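Caro Lajos Veres,

antes de mais, obrigado pela paciência com que esperou por este relatório, que devia ter seguido há uns dias e que fui adiando até ter as últimas notas de campo passadas a limpo. Escrevo-lhe do alojamento em Skedov, com as botas ainda a secar à porta e uma pilha de cadernos que cheira a turfa e a chá entornado.

A segunda campanha no vale correu bem, melhor do que eu me atrevia a esperar em abril. Os estudantes de geografia de Lirnumthorpe chegaram com o entusiasmo todo e pouca roupa impermeável, coisa que se resolveu na loja da aldeia, e ao segundo dia já montavam o nível e a mira sem eu ter de lhes dizer nada. Levantámos 3 perfis transversais do rio, do açude velho até à ponte de Filali, e no mais comprido deles a margem esquerda recuou bastante em relação às estacas do ano passado (duas desapareceram mesmo, e ainda andámos uma tarde inteira à procura delas no cascalho!). 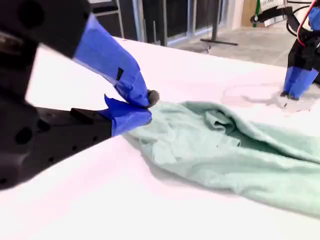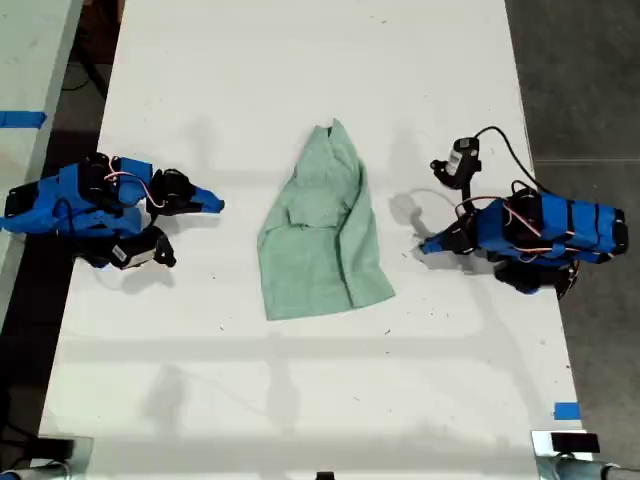

Trabalho de campo e orçamento

Das bolsas de deslocação, que eram a parte que mais o preocupava na nossa última conversa, gastámos 2633 euros, já com os comboios de ida e volta e o aluguer da carrinha. Sobram 500 euros nessa rubrica. Gostaria muito de os usar em setembro para voltar aos mesmos perfis depois do verão, se o Lajos estiver de acordo; basta-me uma linha sua por correio eletrónico.

Recolhemos 70 amostras de sedimento, todas etiquetadas e guardadas na câmara fria do departamento. A granulometria começou na semana passada e vai devagar, porque o agitador de peneiros é partilhado com a turma de solos e temos de esperar pela nossa vez. Conto ter as curvas prontas antes das férias. As datações é que vão ficar para o outono: o laboratório pediu-nos mais material orgânico de duas sondagens e prefiro não forçar a idade de uma camada tão fina.

Quanto à cartografia, a folha norte do projeto Plunum está desenhada e revista. A folha sul ainda tem um canto por fechar, junto aos terraços altos, onde o nevoeiro nos mandou para casa duas manhãs seguidas. Seguem em anexo as duas, a segunda marcada como provisória, e peço-lhe que por enquanto não a faça circular fora da fundação.

Um abraço de toda a equipa, e até à visita.

Skedov, domingo, 18 de junho de 2023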